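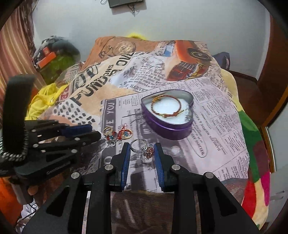 The secondhand jewelry swap is coming back to Pimwood in June, and I could not be happier about it! If you missed last year's, the idea is simple. You bring the pieces you never wear, you get a paper ticket for each one, and you spend your tickets on what other people brought in. Brooches, bangles, clip-ons, single earrings (yes, people want those), it all goes. Rings are always what I head for first, and big-stone ones like the silver-colored ring with the pinkish-brown stone are exactly my weakness. I own far too many already and I'm planning to come home with more.

Last year 152 of us squeezed into the old seed store on the Rarnau road, and between us we swapped 1,658 pieces. The organizers posted that number on the door at closing time and there was a bit of a cheer. It was also hot, crowded and short on mirrors, and the line for the ticket desk went out past the bike racks. So there are some changes this time, and I think most of them are good ones.

The big one is the room. The swap is moving to the upstairs hall at Flavivach, the former glove factory by the canal, where there's space for 700 people and real windows. If you've ever tried to judge the color of a stone under a strip light you'll know why I'm pleased about the windows. There's an elevator at the back, by the loading doors, and the parking lot next door is free after lunch.

The second change is the sorting. Last time everything went out together, so you'd have a nice old locket tangled up with a string of plastic beads, and I spent half my morning picking knots out of chains. This year there'll be separate tables for rings, for chains and for everything else, and anything with a broken clasp goes into a mending box that costs no tickets at all. Ki, the little repair shop on Mill Street, will have a bench set up and will put on a new clasp or close a jump ring while you wait. They're asking for a small donation toward parts. I've got a bracelet that has been in my sock drawer with a safety pin through it for longer than I'd like to say, so I'll be in that line early.

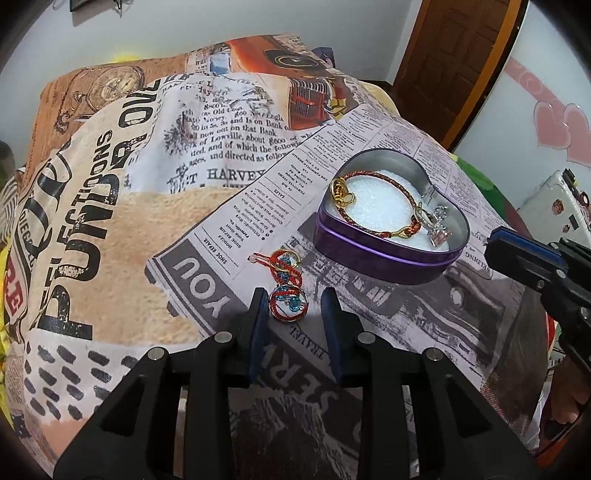
How many pieces can you bring? The limit is 55 per person, and they all need to be handed in at the desk before noon so there's time to put them out.

I know the limit has annoyed a few people. I heard some grumbling about it at the bakery and I get it, especially if you're clearing out a whole house and have boxes of the stuff. But last year a couple of very big drop-offs came in late and sat in bags under a table all afternoon, which was a shame for everyone. If you do have more than the limit, the desk will take your extras as a gift and put them in the grab bags. Those are one ticket each and sold out fast last time. Mine had a tie pin shaped like a trout, which I have worn to two weddings.

A few things they'd like you to leave at home: watches that need a battery, anything sharp or rusty, and anything you'd be upset to lose. That last one matters. Nothing is valued at the desk, a ticket is a ticket, and once your grandmother's garnet has gone into the pile it's fair game for whoever spots it. Somebody did ask for a pin back last year, and it had already left the building.

Give everything a quick wipe before you come, too. Warm water and a drop of dish soap is fine for most metal, though keep pearls and anything glued out of the sink. I ruined a perfectly good pair of paste earrings that way and found the stones in the drain trap.

Doors open at 10 a.m. and swapping starts at 1 p.m., with the last tickets taken at 4 p.m. There'll be tea, and the cardamom buns from the Rarnau bakery if they don't run out before I get there. Kids are welcome and get a free ticket each for the bead table. Any tickets you don't use can be saved for the fall swap, which has no date yet but is meant to be in the same hall.

I'll be the one at the ring table with my reading glasses on my head, so come say hello.

Posted in June by the Pimwood neighborhood desk

Print this story
E-mail this story to a friend

Search the archive
Enter keyword
Go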